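Decanting day, or why there is rice in my socks

Pantry got out of hand again. Quick post, I have 40 things to do and one of them is dinner.

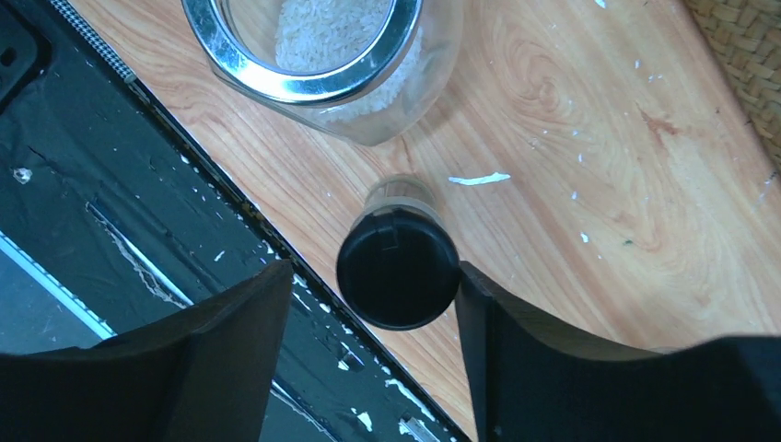
put the rice in the biggest jar you own and stop there, my sister told me over the phone, everything else can stay in its bag. She does this every time. I had already started by then so too bad.

So. The rice jar. Clear glass, wide mouth, silver metal rim. I like it on the table because the wood goes sort of orange in the afternoon and the glass picks it up. Wide mouth is the whole thing for me. I can get a measuring cup in there, and my hand, and I can get the last grains out without standing over the sink shaking it like a maraca. The old one was a tall skinny Ollier with a neck. Pretty. Hated it. Sold it at a yard sale for less than the rice that was stuck in it.

The little pot with the black cap is the newer experiment. Clear plastic, small enough to get lost behind a can of beans (has happened). I have 11 of these now. They came as a set from Briltska and I bought them in January when I was feeling like a person who labels things. Labels are still in the drawer.

What I'm trying to do is get the spices and seeds and bits out of their bags, because bags are where everything goes wrong. Bag of cumin, folded over, rubber band. Rubber band dies. Cumin in the potato basket. I have cleaned cumin out of the potato basket more than once and I'm not doing it again.

How it went, more or less in order:

Emptied the top shelf onto the table. Three open bags of rice, all the same kind. Why. I must buy rice when I'm nervous. Tipped the oldest one into the jar first so it would be — no wait, wrong, then the oldest is at the bottom. Tipped it all back out into a bowl. Newest first, oldest on top. Felt smart for a minute and then knocked the bowl with my elbow. Hence the socks.

Wiped the shelf. There was a sticky ring from something. Molasses? I don't own molasses.

Then small stuff. I used a funnel for the mustard seeds and gave up on the funnel for the peppercorns, they jam. A piece of paper folded down the middle works better and you can throw it away after. Fennel seeds, fine. Paprika I did last and outside on the step because paprika gets into the air and then I sneeze and then there is more paprika in the air.

Threw out: one bag of something grey. Two lots of bay leaves that smelled like an envelope. Half a box of cornstarch that had turned into a brick. Kept the fancy salt even though I never use it.

Weights, becuase somebody always asks in the comments. I weighed the fullest small one on the kitchen scale and it had 334 grams on the display, which seemed like a crazy amount, and then I saw I'd left the mug on there too. So I don't know. Enough for a good long while. I'm not taking it all out again to check.

Things I would do different:

Wash the jars the night before. I washed two of mine in the middle of everything and then had to stand there with a dish towel poking at the insides, and you really can't put rice in a damp jar, so that was a good chunk of afternoon gone.

Do it with the radio on.

Have one spot for lids. I had lids on the stove, lids on the windowsill, one lid in my cardigan pocket that I found at bedtime. All black, all the same, which is great until one is missing.

Not start at 4 pm with dinner still to make. We had eggs.

The shelf itself is a Prusis, the kind with the wire lip in front, and it's not deep enough for the big jar to sit behind anything. So rice goes front and center, left side, with the small ones in two rows next to it. I tried them on the rack inside the door first. Every time the door shut they rattled. Moved them.

I know some of you swear by the square stacking kind. I looked at the Vuorinen ones and they are very nice and they do fit a shelf better, no argument. But I'd have to replace everything to make it look right and I'm not spending 200 dollars so my lentils can have corners. Round is fine. Round is what I've got.

Still to do: flour. Flour is in the garage in a bucket and I'm pretending it isn't. Also tea, which has taken over its own drawer and half of the one under it. And the 9 packets of yeast, all with different dates, that I put in a mug to deal with later. The same mug from the scale. It's back on the shelf with the yeast in it and it's already in the way.

One question before I go, since you lot are better at this than me. How do you mark what's inside without a sticker that takes an hour to soak off? I've tried masking tape and it goes brown and leaves a line. Grease pencil rubs off on my thumb. I was thinking little paper tags on string around the neck, but the small ones don't really have a neck to tie it on. If you have a thing that works leave it below, I'll try it on the cumin first.

Ok. Sweeping now, the rice got under the fridge.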